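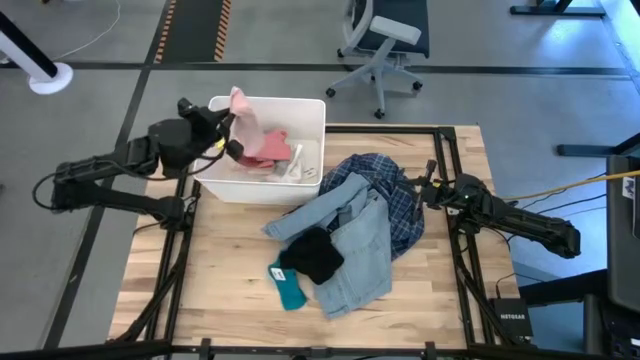

Jacobus Pillay objected, when the sorting unit was last taught, that the order of work in these notes is the wrong way round: a worker who reads every care label before separating colors will never finish a load by noon. Dineo Mabuza replied that a load finished by noon and dyed pink has to be done twice. Both remarks are kept in the notes for Unit 2, and students should be ready to argue either side on Friday.

Waltstead Textile Care Program
Unit 2: Sorting Mixed Household Loads
Instructor: Margarida Vieira

1. Scope

This unit covers household clothing that arrives unsorted. Uniforms, table linen and anything marked for dry cleaning are dealt with in a later unit. Students are expected to have read the Gillthorpe workbook up to the section on fiber types.

2. Separating by color

Reds, corals and pinks form one group, whites another. The two are often found together in the same bin, and a white cloth lying beside a red one should be taken out before any further sorting is done. Pale pink may be washed with white only if the garment has been laundered several times and passes the rub test (Section 4).

Dark and blue items form the third group. Denim is treated separately within it. A light blue denim garment still sheds color and has a rough surface that wears on thinner cloth. Navy plaid shirts may go with black and teal items of similar weight.

3. Handling the pile

Lift one garment at a time from the top. Pulling from underneath stretches sleeves and drags small items out of sight. Open each piece fully before deciding on its group. Empty pockets, close zippers, and turn denim inside out.

Small items are to be placed in a mesh bag. They are easily missed at the bottom of a bin, so the bin must be checked by hand when it appears to be empty.

4. Rub test

Dampen a white cloth and press it against an inside seam for 20 seconds. If any color transfers, the garment is washed alone. Record the result on the load sheet.

5. Labels

Where the label is missing or cannot be read, choose the cooler wash and do not tumble dry. Labels sewn into side seams are frequently overlooked.

6. Assignment

Complete the load sheet for the practice pile assigned to your bench. Sheets go in the tray outside the Funen Room. Students who miss the session should arrange a time with Xolani Hlongwane.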